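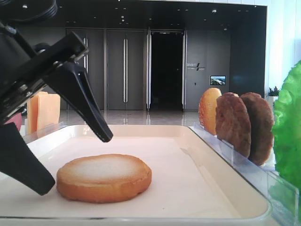
Gevside, 16th January

Assembly bench, burger set. Entry covers the layout of the tray and holders, the condition of the pieces, and the changes to the written build order.

The bench was set out in accordance with the Omance layout sheet, second revision. The tray is placed lengthwise in the middle of the table, with the holders to the left and right of it. Each build begins with the bottom bun laid flat in the tray, cut face up. The previous revision permitted the bun to be laid either way. This has been withdrawn, as the two faces do not give the same seat for the first patty and the results could not be compared between benches.

Patties are to be kept upright in the clear rack with their faces toward the bun slice. They have a coarse surface and hold against each other well. Leaning is acceptable provided that a piece does not slide out of its slot when the table is bumped. A piece that slides out is to be returned before the build starts, and the fact noted on the sheet.

Rack slots. The slots were cut for the earlier Whitelaw set, in which all pieces had the same thickness. The present set does not. The patties reach farther down into the rack than the bun slice, so the tops of the pieces do not form an even line. Colleagues have asked whether a packing strip should be placed under the patties to bring them level. The answer for the present is no. A strip was tried in June, worked loose during cleaning, and was twice put back in the wrong slot. The question may be raised again when new racks are ordered.

Tray. The tray floor is to be wiped with a damp cloth at the start and end of each session and dried with a paper towel. Solvent is not to be used on the tray or on the clear parts. One rack from the Whitelaw set was clouded in this way and had to be withdrawn from use. The spare tray is stored flat on the lower shelf, with nothing placed on top of it. 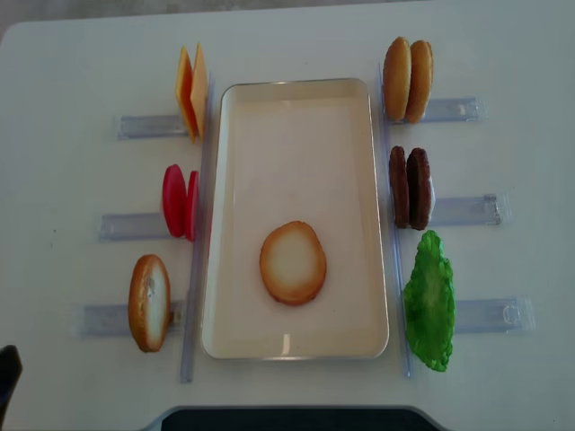 The positions of the ingredients have been the main source of disagreement between this bench and the one at Clusel. The two benches worked from different copies of the layout sheet, and each was correct according to its own copy. It is now settled that the Gevside arrangement will be used at both. On the left side the cheese slices go in the far holder, the tomato slices in the middle one, and the bun slice in the one nearest the front of the table. Pieces stand at the inner end of the holder, next to the tray, and are not to be pushed outward along the channel. The Clusel copy of the sheet is to be marked as superseded and filed.

Cheese. The slices are thin, and when stood on edge they tend to overlap. Staff setting out the bench should confirm by touch that both are present. The same applies to the tomato, where the rear slice is easily missed behind the front one. Two entries in last month's log record a missing tomato slice that was later found in its holder.

Side rails. The clear rails along the long sides of the tray are to stay in place between sessions. They should not be used as handles when the tray is lifted. Lift the tray by its short ends only, after the pieces have been removed.

Wear and replacement. The set log stands at 1400 builds. The supplier's guidance, as passed to us with the order, is to inspect all soft pieces at 3000, but this bench will inspect at every 50, as before. Any piece with a tear, a flattened rim or a change of color that does not wipe off is to be bagged, labeled with the build number and set aside. Pieces from different sets are not to be mixed, including where they look alike.

Labels. The holders carry no position labels at present. It is proposed to put a small number on the table surface beside each one, clear of the channel. Paper labels did not survive wiping on the old bench. Printed vinyl has been requested under order line 78.

Outstanding:

Reissue the layout sheet as the third revision, with the bun orientation stated on the first page.

Send a copy to Clusel and obtain written confirmation that it has been posted at the bench.

Measure slot depth on both racks and enter the figures here.

Check stock of paper towels.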